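Speaker notes – "Buying Less Stuff, Fixing More of It" – Diltton library, evening slot, 30 minutes plus questions

Slide 1 – title

Say hi, wait for the people at the back to find chairs. Thank Helmut Ruppert for setting up the room (he also lent me the clicker, so give it back this time!).

Start with the toaster. I moved into my place in Diltton with one toaster and somehow, when I cleared the kitchen, I had three. Two of them needed a new cord. I'd gone out and bought the third one because I was annoyed and it was a Saturday kind of mood and the store was right there. Pause here, people usually laugh because they have the same cupboard.

Slide 2 – what I spent

I went back through a whole year of bank statements with a highlighter. $3748 on things for the house. No food, no rent, no bills, only things. Lamps, a rug I didn't like by the next month, storage boxes to hold the other things. Say the number slowly and then move on, don't get into the rug story unless somebody asks.

The year after that I tried to fix first and buy second. I'll be straight with them here – I didn't save a fortune. I bought tools, and I bought the wrong glue more than once. But I kept the desk, the floor lamp and my grandmother's stool, and I like all of them better now.

Slide 3 – the notebook

Hold up the real notebook, pass it around if it's a small crowd. Every broken thing gets a page: what it is, what's wrong, what I tried. 56 pages used so far. Some of them just say "gave up" and I think that's fine. Read the page about the umbrella out loud.

Slide 4 – where to start

Start with something you don't care about much. My first repair was a drawer handle and I still managed to put it on crooked.

Wood glue needs clamps and it needs the whole night. I used to check after an hour, wiggle the joint, and break it all over again. If you don't own clamps, a belt works, or a stack of heavy books. (Ask who has done the books thing. Hands always go up.)

Screws that spin and won't bite: toothpicks and glue in the hole, snap them off flush, put the screw back in once it's set. This is the one everybody writes down, so give them a second.

Slide 5 – furniture
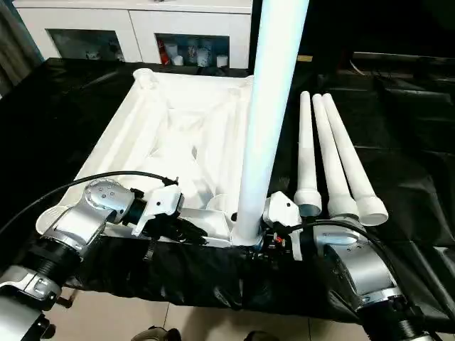

Wobbly tables are the thing I get asked about more than anything else. Check the floor first! I spent a whole afternoon on my kitchen table, and then I slid it two feet to the left and the wobble went away. If it still rocks after you've moved it, tighten every leg a little at a time, going around, instead of cranking one all the way down and then starting on the next. Same idea as lug nuts on a car.

Keep the spare hardware. I have a coffee can for it, and I write on a piece of tape which piece of furniture it came with and stick the tape to the bag. Takes a minute, and I've been grateful for it so many times.

Slide 6 – when to let go

Anything with a swollen battery, anything that smells burned, anything with a cracked gas fitting – don't be a hero, take it to people who handle that stuff. And if you've been moving the same broken chair from room to room for years, you're allowed to say goodbye to it.

Skip this slide if we're past the 25 minute mark, the questions are usually better than my talking.

Slide 7 – questions

Likely ones: Is it worth fixing a cheap printer? (No, in my experience, and I've tried twice.) What glue for shoes? (Flexible one, both sides, let it get tacky before you press.) Where do I buy clamps? (Yard sales.)

Sign-up sheet for the next fix-it evening is by the door. Remind them to bring the broken thing AND its charger.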